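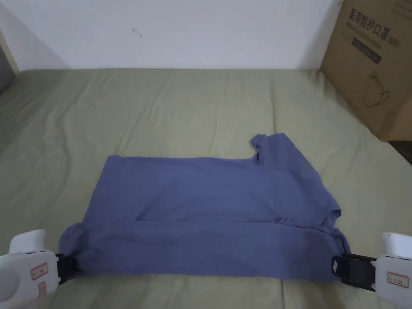
Our August clothes swap at Kollanwood is nearly upon us, and Ermira Hodžić has kindly asked me to say a word about folding (she does feel strongly about it, bless her!). Last year we took in 998 pieces, and a good many came out of their bags in one great knot.
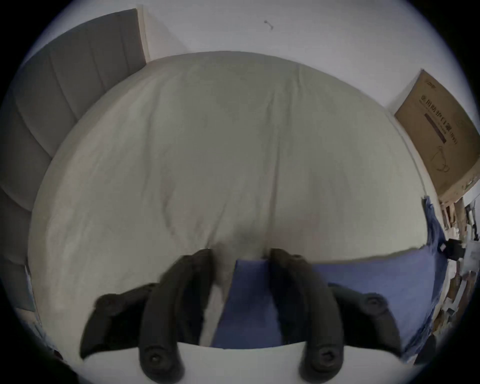
T-shirts are the easiest place to begin, and you really don't need a table. A bed does very nicely, though do pull the whole garment up onto the sheet first, as blue cloth hanging over the side like that will tug your fold crooked. Smooth it flat, tuck the sleeves in and bring the hem up in a wide band. Bags can be left in the Otumetti room from 30 minutes before we open, and there'll be tea, of course.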